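Home | Guides | Glossary | Reading lists | Contact

How to check a published trial against its registry entry

Last revised 2023-07-23
Reading time: 4 minutes

Most randomised trials of a drug or device are now registered before recruitment begins. The registry entry states what the investigators planned to measure, in whom, and when. The journal article states what they say they measured. Comparing the two takes less than an hour for a simple trial and requires no statistical software. It is the quickest way to find a switched outcome.

The procedure below assumes you have the full text of the article, including supplementary files. The abstract alone is not enough. Abstracts often omit the registration number and nearly always omit the secondary outcomes that did not reach significance.

The worked example is the Hestcombe trial, which compared Pakel tablets with placebo for night-time leg cramps in adults. It was sponsored by the manufacturer, Sasenby, and randomised 1,547 participants.

Step 1. Find the registration number

Look at the end of the abstract first, then the first paragraph of the methods section, then the declarations after the discussion. The number begins with a short prefix that identifies the registry: NCT for ClinicalTrials.gov, ACTRN for the Australian New Zealand Clinical Trials Registry, ISRCTN for the registry of that name.

If no number is given, search the registries by intervention and condition. Try the generic name, the brand name and any company code used during development. Record the searches you ran. A failed search is a finding, though a weak one, and should be written up as "no registration located" and not as "unregistered".

Step 2. Establish the dates

Write down three dates: first registration, first participant enrolled, and last participant's final visit. Registration should come before enrolment. If it comes after, the trial was registered retrospectively, and the entry has limited value as a record of intent. Some registries flag this on the front page of the entry and some leave it to the reader.

The Hestcombe trial was registered in March and enrolled its first participant later the same year. It is prospective.

Step 3. Open the history of changes

The version displayed by default is the current one. It may have been edited many times, including after the results were known to the sponsor. Open the history or audit trail and select the last version saved before the first participant was enrolled. This is the version to use for the comparison. Save a copy, with the date on which you retrieved it.

Then go through the later versions and note any change to the following fields:

- primary outcome, including its time point
- secondary outcomes
- target sample size
- inclusion and exclusion criteria
- masking

Changes to contact details and site lists can be ignored.
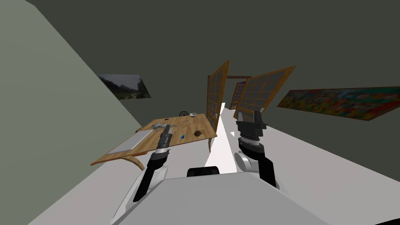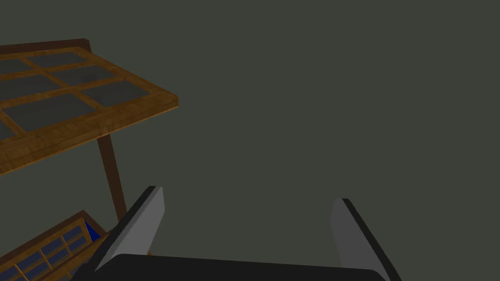
Step 4. Build the comparison table

Use one row per outcome and the following columns: outcome as registered, time point as registered, outcome as published, time point as published, status. Copy the wording exactly. Do not tidy it. "Cramp frequency" and "number of nights with at least one cramp" are different measures, and a paraphrase will hide the difference.

An outcome has four parts: the domain (cramps), the instrument (a daily diary), the metric (change from baseline) and the time point. A registry entry that gives only the domain has left the other parts open. Mark these as "incompletely specified". You cannot show that such an outcome was switched, but you also cannot show that it was not.

For status, use a fixed set of codes:

- reported as registered
- reported, changed in rank (primary to secondary or the reverse)
- reported, changed in definition or time point
- registered, not reported
- reported, not registered

In the Hestcombe entry, the primary outcome was nights with cramp, by diary, at 12 weeks. In the article the primary outcome was the same measure at 2 weeks. The 12-week result appears only in a supplementary table, where the confidence interval includes no effect. The code is "changed in definition or time point", and the row should carry the page reference for both results.

Step 5. Look for an explanation

A change is not in itself misconduct. Protocols are amended for sound reasons: an instrument proves unusable, a safety signal appears, recruitment is slow. The question is whether the change was made before unblinding and whether the article discloses it. Check the methods section, any published protocol and the statistical analysis plan. The plan should carry a version number and a date. A plan dated after database lock does not settle the matter.

If no explanation is given, say so. Avoid words such as "concealed", which claim knowledge of motive.

Step 6. Reconcile the participant numbers

Compare the registered target with the number randomised, and the number randomised with the number analysed for the primary outcome. The flow diagram should account for the difference by arm and by reason. In the Hestcombe article, 200 participants are missing from the primary analysis and are described only as "not evaluable". The term is not defined in the article or the plan. Note also whether the losses are similar in the two arms. Unequal losses matter more than the total.

Step 7. Write the summary

Keep it short and descriptive. State the registry version used, the number of outcomes in each category, whether changes were declared, and any participants unaccounted for. Two people should complete the table separately and compare afterwards - disagreements usually come down to an ambiguous registry field, and that ambiguity belongs in the summary as well.

If you intend to write to the journal, check its time limit for correspondence first. Many accept letters only for a few weeks after publication, although most will consider a post-publication comment later than that.

Limits of the method

A clean comparison does not mean the trial was well conducted. It says nothing about allocation concealment, the choice of comparator or whether the outcome matters to patients. A trial can report exactly what it registered and still have registered a poor surrogate. Use a risk of bias tool for those questions. The Chisholm worksheet, available under Guides, has space for both on one sheet, but the two assessments should be completed and reported separately.

Contact the editors | Copyright Chisholm Evidence Guides | Back to top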